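Capítulo 6
Cuando la pinza suelta lo que no debe

Empiezo este capítulo por un charco. Un charco pequeño, de agua mineral, en el suelo de un pasillo de pruebas, con un robot móvil parado encima y la luz de estado en verde (¡en verde!). Yo estaba delante con la libreta en la mano, y mi primera reacción fue buscar una gotera en el techo.

El robot era un Clikemano, una base con ruedas y dos brazos, y el encargo parecía de los fáciles: coger una botella de agua con cada pinza, recorrer un paso estrecho entre la pared y los muebles y dejarlas en una mesa. En el taller de Cinel lo habíamos repetido hasta aburrirnos. Llevábamos 737 trayectos sin una sola caída y ya hablábamos de la fase siguiente, con esa alegría tonta que da una columna de ceros en la hoja de incidencias.

En el trayecto 738 la pinza izquierda se abrió a mitad de camino. La botella cayó, el tapón saltó y el robot siguió andando como si nada, con una pinza vacía que para él seguía llena. Llegó a la mesa, hizo el gesto de dejar las dos botellas y anotó en el registro: tarea completada. Ese renglón me preocupó bastante más que el agua. Una caída la ve cualquiera que esté en la sala; un registro que miente puede pasar meses sin que lo abra un alma.

Os cuento lo que encontramos, que nos va a servir de hilo durante todo el capítulo. El sensor de fuerza de la pinza medía bien. El fallo estaba en el programa, que consultaba ese sensor al cerrar los dedos y ya no volvía a mirarlo hasta el final. Entre medias se fiaba de una variable guardada, «objeto sujeto», que nadie actualizaba. Y la apertura vino de una orden atrasada, una orden de soltar del trayecto anterior que se había quedado en la cola de mensajes y llegó con 1489 milisegundos de retraso. Parece poco. Con los brazos en marcha es una eternidad.

Aquí hay dos fallos, y conviene separarlos desde ya. El primero es de comunicación: un mensaje viejo se acepta como si fuera nuevo. El segundo es de supervisión: el sistema pierde el objeto y no se entera. Arreglar solo el primero (que es lo que propuse yo, lo confieso, un viernes con muchas ganas de irme a casa) habría dejado el segundo esperando a la siguiente causa, una botella mojada o un roce con una silla.

Para entender qué información le faltaba a la máquina, nos pusimos a mirar cómo lleva dos botellas una persona por un sitio parecido.

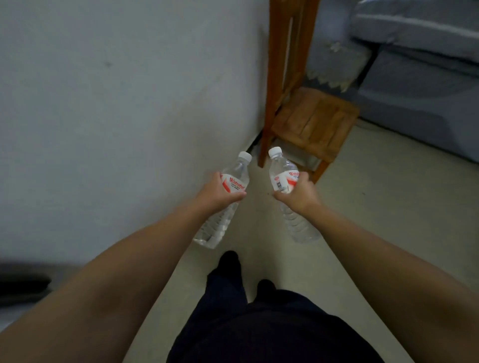
Baptista lo resumió a su manera cuando le enseñé el registro: que a una persona no hace falta preguntarle si todavía lleva la botella, que la mano se lo está diciendo todo el rato, y que nuestro robot solo se lo preguntaba al salir de casa. Me pareció tan claro que lo apunté tal cual y de ahí salió la corrección.

Lo primero fue poner fecha de caducidad a las órdenes: cualquier mensaje a la pinza con más de 258 milisegundos se descarta y queda anotado. Después cambiamos la variable guardada por una lectura continua de la fuerza. Si cae por debajo del umbral durante el transporte, la base frena, los brazos se quedan donde están y la luz pasa a rojo. El umbral nos costó una semana de discusiones, porque una botella de plástico llena cede al apretarla y la lectura baila; en el apartado de filtrado veréis las curvas, que son feísimas.

Antes de seguir leyendo, coged el diagrama de estados del capítulo anterior y marcad en qué puntos se comprueba de verdad que el objeto sigue en la pinza. Guardad la hoja, que la vais a corregir al llegar al apartado de paradas seguras.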